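About Skuvent

We write the house rules for people who work with robot arms, and we love doing it! Skuvent began in March four years back, when Kuldeep Yadav and Oddur Hauksdóttir were sharing a bench and found they each had a different idea of what "ready to start" meant. They wrote one page, pinned it up, argued over it for a week and wrote it again. That page has grown into the Skuden handbook, now 35 rules long, and it is still the first thing we hand to anyone who joins us.

Most of what we do is sorting work with two arms at one table. Small, light, everyday goods are our favourite because they show up a vague rule so quickly (try agreeing on what counts as "in the bin" when a handle is sticking out over the rim). Neville Marsden keeps the handbook and reads every change aloud before it goes in. If he stumbles over a sentence, it goes back to whoever wrote it.
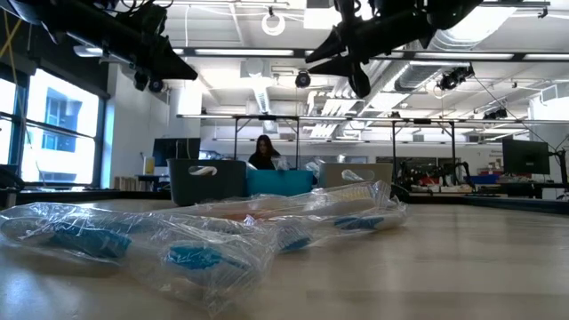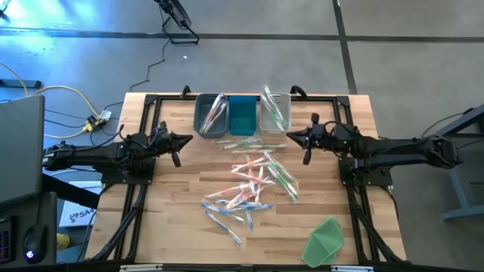 Toothbrush sorting: two arms over a wooden table in both views.

A few of the rules we care about most:

Say "clear" out loud before the arms are switched on, and wait for an answer.
Hands stay off the table while either arm is live. Reaching in "just for a second" counts as hands on the table.
Mixed packaging is fine, but write down that it is mixed.
Bins go back to their marked places between runs, even if the next run doesn't need them.
Anyone can call a stop. You don't have to explain it until afterwards.
A run that went badly is logged in the same way as a run that went well.

That last one took us the longest to get right. Rasmus Lapiņa went back through all 2,496 entries in our run log last year and found 537 with no note on how they had ended, which gave us plenty to talk about! We now fill in the ending before anyone resets the table, and the log is far nicer to read.

We share the handbook freely with our friends at Makine and Pathak, who send back corrections, questions and the odd very long email. Demetrius Haverford at Pathak talked us into splitting the chapter on shared tables in two, and he was right.

New starters spend their first two days watching and asking questions, then run a table with one of us beside them. We ask them to mark any rule they find puzzling, in pencil, straight on the page.

Page last updated 11 May 2026.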